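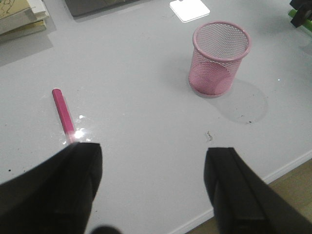 Pink marker on a white tabletop.

How to clean ink and marks off a glossy white desk

Most marks on a glossy surface sit on top of the finish and can be lifted without abrasives. Start with the mildest method and move up only if the mark remains.

You will need dish soap, isopropyl alcohol, a melamine sponge and 2 microfiber cloths.

1. Clear the desk and unplug anything powered. Brush off loose grit with a dry cloth. Grit dragged under a wet cloth leaves fine scratches.

2. Mix a teaspoon of soap into 200 ml of warm water. Wipe in straight lines, then dry.
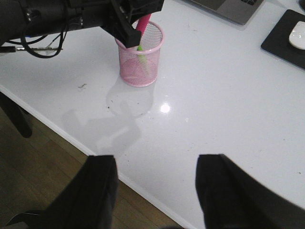 Vostside, January 7, 2021

3. For permanent marker, dampen a corner of the cloth with alcohol and hold it on the mark briefly. Blot, turn to a clean section and repeat. Test under the desk edge first – some lacquers turn cloudy.

4. For scuffs, use the melamine sponge wet and with almost no pressure. It is a mild abrasive and will dull the gloss if overused.

5. Rinse with plain water and buff dry.

Do not use acetone, scouring powder or bleach. If the surface has been waxed, wait 36 hours before putting heavy items back.

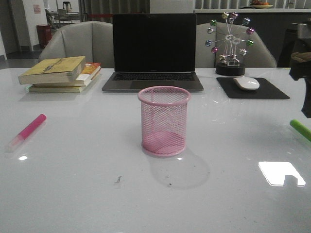
Wire-mesh pen holder and laptop on a glossy desk.

Keeping it clean

Store markers capped. Wipe the base of pen holders before setting them down, and fit felt pads under anything that gets moved often.

Text: Jolán Kelemen. Corrections: Corey Harawira.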